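Print | E-mail

Zaltura level notebook, Nov 28, 2018

Played level 7 start to finish twice this morning with the new timer. The bridge section is still too long. Liv Rønning got across with 129 seconds left, I got across with almost nothing, and neither of us went near the side cave. Moved the second lever to the near bank and cut the wait on the gate in half.

Teemu Koivisto wants the score for a full clear to stay at 2,000. Fine by me, but then the coin room can't pay 400 on top – you could skip the last puzzle and still get the gold rank. Left the coin room alone until he has looked at it.

Bug: if you save while standing on the lift, the lift loads at the bottom and you load at the top. You fall and lose a life. Same thing we had in August with the Kinberg demo, so the old fix may do.

To do: gate sound, hint text for the lever, try level 7 with a gamepad. 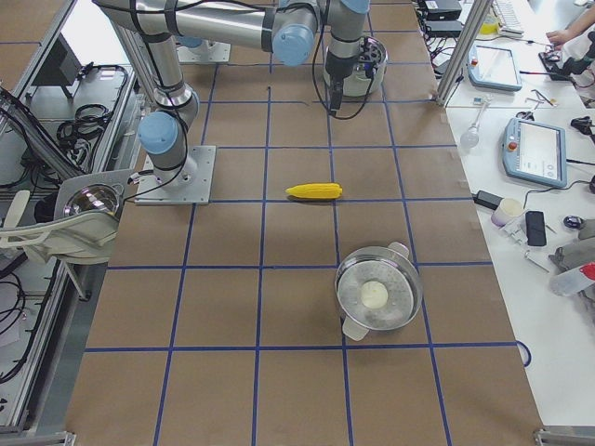

Recent entries

- Moen map editor, grid snapping
- Clusix, enemy paths on stairs
- Kinberg demo, save bugs
- Zaltura level 6, water timing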